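Working alongside the new cells at Skadevton: your questions, answered

Since the dismantling cells came to the Endeso hall, a good many of you have stopped me in the corridor with questions, and I have tried to gather the ones that come up most often. If yours is missing, do come and find me.
Iman Alaoui, floor training

Will anybody lose their job over this?
No. All 14 people on the dismantling benches keep their posts and their grade. Five of you have already moved to testing and resale, and were kind enough to say you don't miss the screwdrivers very much!

Do I need to know how to program?
Not at all. The Flalero course takes you through starting, pausing and clearing a cell, at whatever pace suits you, and we pay you for the hours. The next one begins in September.

Who do I tell if a cell stops?
Press the pause button on your side and ring the Bouazza desk on extension 112, day or night. Please don't reach in before they answer, however small the job looks.

What is left for us to do by hand?

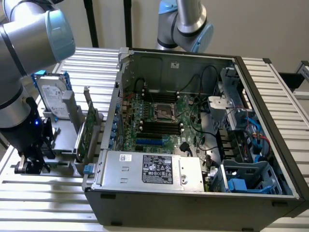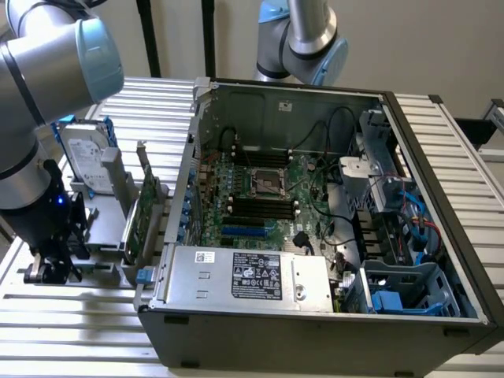
Quite a lot, I'm glad to say, and it tends to be the part of the day that people enjoy. Somebody still has to decide what is worth selling on and what goes for metal, and that takes an eye which we have no wish to replace. Parts such as the hard drive and the green card standing upright in the fixture come to you for checking, and you have the last word on each of them. You also look over the case itself, cables and power supply included, before it goes to the next bay.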